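4 June 2021

I have been putting together snack tables for 35 people since February, and I've reached the point where I have opinions. We do it at the end of each month, when the people from both floors are in on the same afternoon. Before that we had a box of chips and a stack of paper cups, and most of the chips went home with whoever cleaned up.

Yuk-lan Lu asked me to write down how I do it so she can take over while I'm away in the summer. I said I'd put it on the blog, because anything I send her gets lost under 200 other messages.

## Start with the table

Use the brown table and leave it bare. I tried a tablecloth the first two times. It slid around whenever someone leaned over, and then I had to take it home and wash it. Crumbs wipe off the bare table in a minute.

Put everything out before you open anything. I lay the empty trays and stands where I think they should go, then walk along the side people will come from and pretend to pick things up. If my sleeve would drag through something, I move it. The first time I skipped this step and put the dip at the front. Elis Mostyn had to go to a meeting with hummus on his cuff.

## What goes on it

I keep the menu boring on purpose. Sandwiches, something sweet, something crunchy, something to drink. We've had requests for hot food, and I've said no each time. There is one outlet near the table and it already has the coffee machine on it.

The sandwiches are white bread, cut corner to corner. I order them from Sundaram, the deli near the station, and they need the order by noon the day before. Ask for them cut but not wrapped. They charge extra for the wrapping and then you spend ten minutes unwrapping. Lettuce goes limp if it sits, so I pick them up as late as I can.

For sweet things I buy boxed cookies. They can stay in the box until someone wants one, and whatever is left keeps until the next month. The wrapped bars work the same way. I stopped buying cupcakes in the spring. They look good for half an hour and after that you have a table with frosting on it.

Rice crackers are the surprise. I bought them once as a filler and they went before the cookies did. Get the small bags, not one big one, or you'll find them all over the carpet.

## Height helps

The best money I've spent on this was on clear acrylic stands. One has steps, and one is a rack that holds bottles in two rows, with the back row higher than the front. I got both from Skutex when they were clearing out shop fittings. They aren't pretty by themselves, but once there's food on them you mostly see the food.

Small items disappear on a flat table. A jar behind a cookie box might as well be in the cupboard. On the steps you can read the labels without picking everything up, and the people with allergies can check a box without handling the rest. I put the jars higher and angle the bigger boxes so the front shows from the side as well.

The bottles sit behind the sandwich tray. Six Cokes fit in the rack, and I refill it from the crate under the table. I like having them capped and standing up where everyone can see them – people take one and move along. When they were in a tub of ice, everybody stood there fishing around, and the floor got wet.

A wicker basket is good for the foil containers. They're light and they slide on a tray, but they stay put in a basket. Ours is round and came from a thrift store. Snacks go in the white tray with the dark rim, with the bars kept apart from the crackers. I don't sort them any further than that.

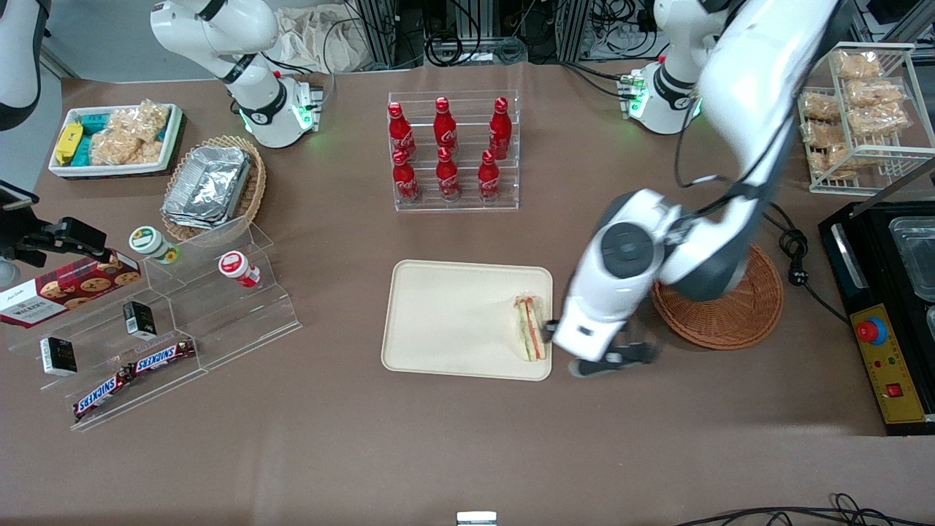
## Filling the sandwich tray

I leave the cream tray until last. Stand the halves up on the cut edge or the crust, whichever holds, so the filling shows. Lying flat, they all look the same and people lift the bread to check what's inside. I would like them to stop doing that.

Start at one end and work across. Keep a little space at the other end so there's somewhere to push things when the tray gets picked over. If you have two fillings, put one kind at each end and a card in front. I write the cards with a regular marker. Elis printed some once and they were nicer, but he isn't always there.

Don't put out all the sandwiches at once. I keep half of them in the fridge on the second floor and bring them down after 35 minutes, when the late group arrives. Four of the late people are vegetarian, so hold some of the cheese ones back for them.

## Clearing up

The stands wash in the sink with dish soap. Don't use the rough side of the sponge – the bottle rack already has scratches from me doing that. Dry them before they go in the cupboard, and put the stepped one in first because it won't fit the other way around.

Unopened snacks go in the plastic bin marked Clustine, which is just the name of whatever used to be in it. Leftover sandwiches can stay in the fridge until the next morning. After that I throw them out, even if somebody has put their initials on one.

Yuk-lan, the receipts go in the blue folder. The cupboard key is on the hook behind the door.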